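Residents > Brouwer Court Association > Meetings > Minutes

Minutes of the August General Meeting
Posted by Mirjam Van Beek, Secretary

Present: Nele Timmermans (chair), Mirjam Van Beek (minutes), Henk Verhoeven, Hendrik Wuyts, and 36 members. Apologies: Willy Verschueren.

The chair opened the meeting at 7:00 p.m. The minutes of the previous meeting were approved with one correction: the word "north" in item 4 should read "south."

1. Bicycle storage
Mr. Wuyts reported that the racks in the lower storage room are full and that several bicycles have no owner tag. Members will receive a notice with tags enclosed. Untagged bicycles will be moved to the rear bay after 80 days. Mrs. Timmermans asked that children's bicycles be exempt. Agreed.

2. Heating contract
Two quotes were received, from Urkex and from Zorkum. The Urkex quote includes the yearly inspection of the boilers but excludes parts. The Zorkum quote includes parts up to a fixed limit. Mr. Verhoeven noted that the present contract has a notice period, and that a decision is needed at the next meeting. A member asked whether the radiators in the stairwells could be turned down at night. The board will put this question to both firms. No vote was taken.

3. Garden
The hedge along Curley Lane was trimmed. A complaint was received concerning clippings left on the sidewalk; the contractor has been informed. The request for a second bench was carried, 30 in favor and 6 against, four abstaining. The bench is to be placed on the paved section near the east gate.

4. Charges
The quarterly charge remains at $264 per unit. Mr. Verhoeven presented the figures for the reserve fund, which were accepted without discussion. Three units are in arrears and have been contacted in writing.

5. Member services
The repair table and the book exchange will continue in the common room on Friday evenings. Members are asked to take home any items they brought.

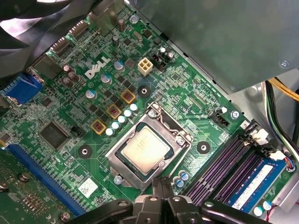 Question from the floor: When is the quarterly charge due?
Answer (Mr. Verhoeven): On the first working day of the quarter, by bank transfer, with the unit number stated.

6. Other business
Mr. Wuyts requested that the front door not be propped open during deliveries. The stairwell light on the second floor has been reported again.

The meeting was adjourned at 8:40 p.m.

Recent items
Bicycle tag request form
Notice: window cleaning, south side
House rules, revised text
Minutes of the July board meeting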